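隣の席に座る、という仕事
教会の「おかえり係」を2年やってみて考えたこと

私が通っている教会には、ちょっと変わった係があります。正式には「再訪者応対」というのですが、みんな「おかえり係」と呼んでいます。初めて来た人を迎える係はどこの教会にもありますよね。うちにもあります。おかえり係はその次、つまり二度目に来た人、あるいは長いこと来ていなくて、ふらっと戻ってきた人の隣に座る係なんです。

この係になって2年が過ぎました。引き受けたときは「座るだけでしょ?」と思っていました。甘かった! 座るだけ、がこんなに難しいとは。

編集部から「信徒の目線で、教会に戻る人たちのことを書いてみませんか」と声をかけてもらったので、思い出すままに書いてみます。神学的に立派なことは何も書けません。牧師でもないし、聖書の通読は毎年レビ記のあたりで息切れしている、ごく普通の信徒です。

二度目の礼拝は、一度目より入りにくい

最初の礼拝というのは、意外と勢いで来られるものらしいんです。友達に誘われたとか、クリスマスだからとか、通りがかりにオルガンが聞こえたとか。それに、初めての人には周りも親切です。聖書と讃美歌を貸してくれて、ページを開いてくれて、終わればお茶に誘ってくれる。

ところが二度目になると、急に放っておかれる。こちらは「もう知っている人」のつもりで会釈だけして通り過ぎるんですが、ご本人にしてみたら、まだ献金の袋がどのタイミングで回ってくるのかも怪しいわけです。主の祈りも途中で言葉が追いつかない。私自身がそうでした。三回目に行こうか迷って、玄関の前まで来て、そのまま駅前のパン屋さんに行ったことがあります。クリームパンはおいしかったけれど、食べながら少しだけ泣きました。

だから隣に座る人がいるといい、と思うんです。讃美歌の番号が聞き取れなかったとき、ちらっと見れば手元に番号がある。それだけでずいぶん違います。

オランダから来た人の話

この係の元になる考えを教会に持ち込んだのは、Gerrit Kuipersさんという宣教師です。背が高くて、日本語は関西なまり。讃美歌は必ず半拍遅れて歌うので、隣にいるとつられて困ります。

Gerritさんはかつて Pludlow という小さな町の教会で奉仕していたそうで、そこには「空けておく椅子」の習慣があったと言います。各列の通路側をひとつ、常連は座らずに空けておく。遅れて来た人や、久しぶりに来た人が、みんなの膝をまたがずに座れるように、という工夫です。

「ええ習慣やけど、空いた椅子の隣が空っぽやったら、さみしいやろ」

これはGerritさんの言い分です。そこで彼は、空けた椅子の隣に誰かが必ず座るようにしようと言い出しました。役員会では意外にもめました(席なんてみんな自由に座っているようで、長年の定位置というものがあるんです)。とくに後ろから二列目の左端は激戦区で、ここを動いてもらうのに半年かかったと聞いています。私がその後に係を引き受けたときには、もう平和になっていました。

失敗したこと、いろいろ

いちばんの失敗は、聞きすぎたことです。

係になって間もない頃、十年ぶりに来たという女性の隣に座りました。私はうれしくなってしまって、礼拝が終わるなり「どちらの教会にいらしたんですか」「洗礼はいつ?」「どうして離れていらしたの?」と立て続けに聞いたんです。女性はにこにこしながら丁寧に答えてくださって、そして次の週からはいらっしゃいませんでした。

理由はわかりません。引っ越しだったのかもしれないし、もともと一度きりのおつもりだったのかもしれない。でも私は今でも、あの三つの質問を思い出すと、お風呂の中で「わあっ」と声が出ます。

その話をGerritさんにしたら、彼はしばらく黙って、放蕩息子の父親の話をしました。ルカの15章ですね。息子は帰り道でお詫びの言葉を練習してくるけれど、父親は最後まで聞かずに服を持ってこさせ、食事の支度を始めてしまう。「質問は一個もしてへんのや」と。

言われて読み返してみたら、本当にしていないんです。どこに行っていたとも、お金はどうしたとも聞いていない。何十回も聞いた箇所なのに、質問の数なんて考えたこともありませんでした。

それ以来、私が自分から言うのは「お茶、飲んでいかれますか」だけにしています。断られたら「じゃあ、また」。この「また」も、押しつけがましくならないように、わりと練習しました。鏡の前で。家族には変な目で見られましたけど!
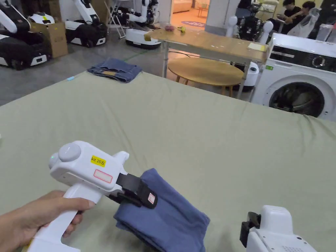
74歳の「ただいま」

昨年の12月、アドベントの礼拝に、ひとりの男性が来られました。74歳。若い頃に洗礼を受けたけれど、仕事が忙しくなって足が遠のき、気がつけば半世紀近くたっていたそうです。もちろんこれは後になって、ご本人がぽつぽつと話してくださったことで、私は聞いていません。ええ、聞いていませんとも。

その日、讃美歌が始まると、その方は本を開かずに歌い出しました。ただ、歌詞が私たちのと少し違うんです。昔の版で覚えていらしたんですね。私の歌う言葉と、隣から聞こえる言葉が、同じ節の上でずれたり重なったりする。前を向いたまま聞いていて、胸がいっぱいになってしまいました。

聖餐式のとき、その方は手を出しませんでした。私も何も言いませんでした。教会によっては声をかけるところもあると思いますし、声をかけてほしかった人もいるでしょう。正解は私にはわかりません。年が明けてしばらくして、その方は自分から牧師に話をしに行かれ、春には一緒にパンをいただきました。

今は週によって来られたり来られなかったりです。腰が悪いので、雨の日はまずお見えになりません。来られないと寂しいけれど、寂しいと言いすぎるのもよくないかな、と思って、次に会ったときには天気の話をしています。

よその教会ではどうしているのか

この原稿を書くにあたって、知り合いのつてで、よその教会の様子も少し聞いてみました。

Tesutham の集会では、係を決めない代わりに、礼拝の前に全員が席を立って、いつもと違う場所に座り直すのだそうです。常連も新しい人もごちゃまぜになるわけです。楽しそう! と思う反面、人見知りの私がもし二度目の訪問でこれに当たったら、たぶんまたパン屋さんに直行です。

Prornberg にある古い教会はその逆で、後方の薄暗い一角を「話しかけない席」にしています。そこに座った人には、挨拶も含めて誰も声をかけない。最初は冷たい気がしたのですが、何年もそこに座り続けて、あるとき一列だけ前に移った人がいる、という話を聞いて考えが変わりました。うちにもほしいくらいです。ただ、うちの会堂は狭すぎて、薄暗い一角というものが存在しません。隅々まで蛍光灯です。

Ó Dálaigh という神父さんからは短いお手紙をいただきました。カトリックの教会なのでいろいろ違いはあるのですが、「戻ってきた人を珍しがらないように」という一文が心に残っています。珍しがらない。これが、けっこう難しいんですよね。うれしいと、顔に出てしまうので。

係の人数のこと

今、おかえり係は2人です。私と、高校で数学を教えている若い人。去年まではもうひとりいたのですが、転勤で遠くへ行ってしまいました。本音を言えばあと何人かほしいところです。風邪も引きますし、旅行にだって行きたいですし。

それに、2人だとどうしても相性というものがあります。私はしゃべりすぎるし、相方は黙りすぎる。ある方には私の隣が落ち着かず、ある方には相方の隣が気まずい。お年を召した男性で、静かな人がもうひとりいてくれたら、と相方とよく話しています。

役員会にお願いしたら「全員がおかえり係になるのが理想ですね」と言われました。それはそうなんですが、理想を待っていると来週の当番が埋まりません。というわけで、次の教会総会では、正式に募集の時間をもらうことにしました。持ち時間は5分。話が長くなりがちなので、相方がストップウォッチを持って前の列に座るそうです。

ちなみに応募の条件は、讃美歌の番号が読めること。歌のうまい下手は問いません。半拍遅れてもかまいません。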